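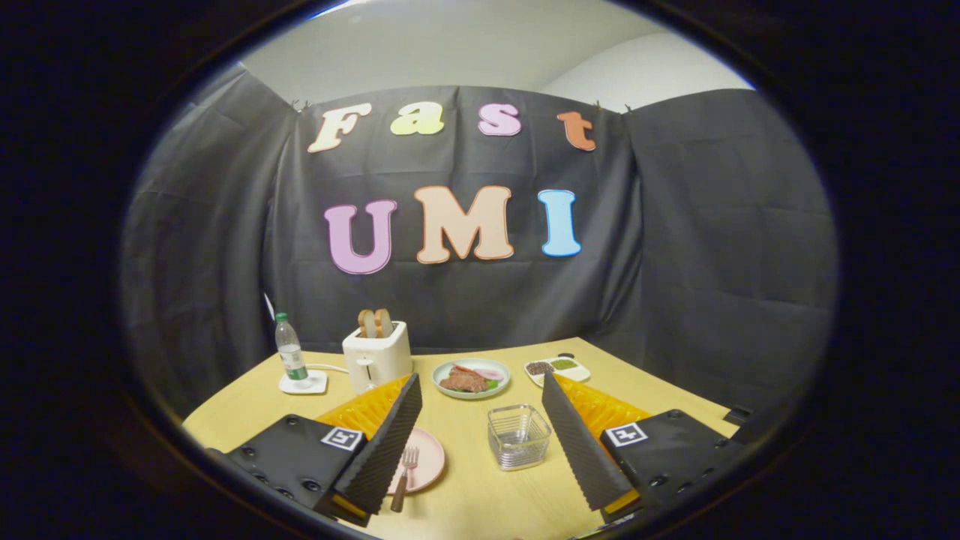

4.2 Changes to the Breakfast Station

Figure 3. Table layout at the Plunard site, seen between the two gripper fingers. The toaster and bottle are at the back left, the main plate is at the back center, and the pink plate with the fork is nearer the front.

The second task set covers plating and table setting, which kitchen staff at Plunard had done by hand. Ten employees took part over 9 weeks and recorded 600 demonstrations with the hand-held gripper. Each finger housing carries a marker tag, from which finger opening is computed.

Staff reported less time spent on setting places and more on checking finished trays. Two of them, both on the early shift, asked to return to manual plating because checking kept them standing in one spot. Zewditu Workneh, the shift lead, moved the checking step to the end of the line in February and began rotating it within each shift. Complaints about standing were not recorded after that change, but the log kept by Sturkmont covers the early shift only. Pay grades were left as they were. Job titles are discussed in Section 5.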